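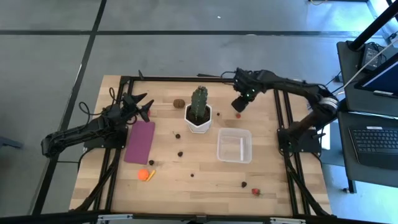 Jianguo Hou has been selling a root powder called Bultident for six years, and I have been refusing to buy it for about as long. You shake it into the planting hole and the fungi in it are supposed to attach themselves to the roots of whatever you put in next, which then drinks better, eats better and sulks less. It's a dull product to look at. The granules are pale, close to the blond of the tabletop planks in the photo, and they smell faintly of flour. A tub costs more than the rose I would be putting it under, so I asked him if he would sit down and be argued with, and he said yes before I had finished asking.

We talked in the back of his shop in Endine, with a heater going and a door that kept blowing open. I started with the label, which promises "up to" a great deal.

"I didn't write the label," he said. "I would have left off the picture of the pumpkin."

Does it work, though? He took his time. "It works in bad soil. New-build yards, where the topsoil went off on a truck and they gave you back three inches of something. There I've seen a difference I'd put money on. In an old vegetable bed that gets compost every fall, I think you are buying a nice feeling."

That is more than most people selling garden products will give you, and I wrote it down before he could change it. I did point out that the poster in his front window says nothing about bad soil. It says all soils.

"Then the poster's wrong," he said. It was still up when I left.

My main trouble with fungi in a tub is that most soil already has them. A handful from under any hedge is full of the stuff, and nobody charges you for the hedge. Hou agrees that this is the best argument against him. His answer is that a hedge took twenty-odd years to get that way and a customer wants hydrangeas by summer. I asked how he knows the granules are still alive when they reach the customer after sitting in a warehouse, then a van, then a shelf near a heater. He looked at the heater.

"There's a date on the bottom. I send back anything past it. Before that date, I trust the maker, same as you trust the seed packet."

I don't, as it happens, trust the seed packet. I do a few seeds on damp paper towel every year and throw out the lots that don't sprout. You can't do that with a fungus too small to see, and that bothers me more than the price does.

He got out his notebook at this point. In April he had planted 23 bare-root currants along the fence of a friend's lot, all from the Štěpánek nursery and all the same variety, giving the powder to every other plant. At the end of the season he thought the treated ones were bushier. I asked who did the judging. He did. I asked if he knew which were which while he was judging. He did.

"I know," he said. "You don't have to make that face."

To be fair to him, he had asked another person to look. Evaristo Sartori, who prunes fruit trees for a living and has no tubs to sell, walked the row without being told which plants had been treated. I called Sartori afterward to get it from him directly.

"I picked out the seven best ones," he told me. "Four had the powder and three didn't. What do you want me to say about that? The ones at the low end did well. It's wetter down there."

I read this back to Hou over the phone and there was a bit of a silence. Then he said that four was more than three – which I can't fault – and that the real test would be a dry year, when roots have to go looking for water. Maybe so. I have noticed that the real test of a garden product is usually next year.

He doesn't claim it does anything for cabbages, broccoli or the rest of that family, which don't team up with these fungi at all. He tells customers so at the counter. He also says that dumping high-phosphorus fertilizer in the same hole is a waste of both, and that people do it constantly. "They buy the two together. I've tried to talk them out of one. Sometimes they put the wrong one back."

What would he do himself, with his own money, in a yard he had just moved into? "Leaf mold first. Mulch, lots. Stop digging it over every five minutes. Then, if the soil was really dead, one tub, under the trees and shrubs only. I wouldn't put it under annuals."

And if the soil wasn't dead? He shrugged and said he'd buy another currant.

I bought a bag of bark mulch on the way out. He tried to give me a sample sachet with it, and I have it here in the drawer, unopened, with a date on the bottom that runs out next fall. There is a gooseberry waiting to go in by the shed. I haven't decided.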